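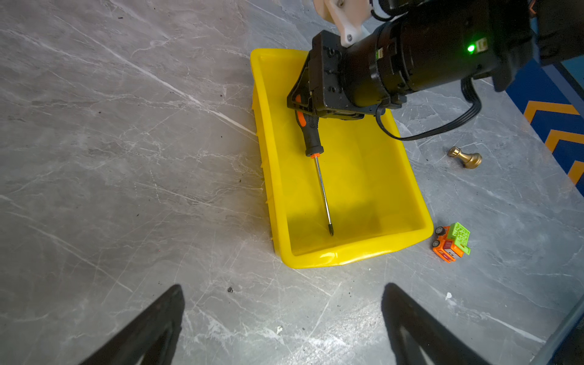

Where should small hand tools be kept when they are not in use?
In the yellow trays, one tool to a tray, placed on the tabletop or returned to the shelf by the door. Tools should not be left on the bare work surface.

Tool Trays and Work Surfaces: Gallery
Brorell Community Workshop, Member Information
Updated Jan 10, 2021

The Brorell Community Workshop lends hand tools to members for household repairs and light assembly. The lending collection now holds 538 items, and each is assigned a place in the tray system introduced last March. This page accompanies the printed member guide and replaces the tray notes issued with the previous edition.

The gallery opens with a screwdriver in its tray on the marble-patterned tabletop. The handle is black with orange accents and the tip is of the Phillips type. Members requesting this tool at the desk should ask for "Phillips, orange collar," as several drivers in the collection have similar names in the catalog.

About the trays
The trays are yellow plastic with a raised rim, which keeps a round handle from rolling onto the floor. They were selected by Fathima Siriwardena, Workshop Manager, after a trial of two colors. Gray trays were also considered but proved difficult to find on the gray tables at the end of the day.

Trays may be wiped with a damp cloth. Solvents are not permitted, and labels should not be applied to the inside of a tray. Screws and other loose parts belong in the lidded boxes — they are easily lost under a larger tool.

About the tabletops
Members are asked to lift trays when moving them across the tables. Light scuffs do not need to be reported. Chips, deep scratches and burns should be entered in the surface log, with the table number and the time.

Borrowing and return
Members may borrow up to 6 items at one time. A tool is returned in its tray, with the handle clean and the tip free of paint or filler. A worn Phillips tip should be brought to the attention of desk staff, who will withdraw the tool and issue a replacement where one is available. Worn tips damage screw heads and should not be put back on the shelf.

Requests for tools not held in the collection are reviewed each March by Ieuan Foulkes, Collections Officer. Request forms are kept at the desk, and a separate form is required for each tool.

Tray layout: Rosângela Andrade
Text: Haf Parri
Member guide reference: 867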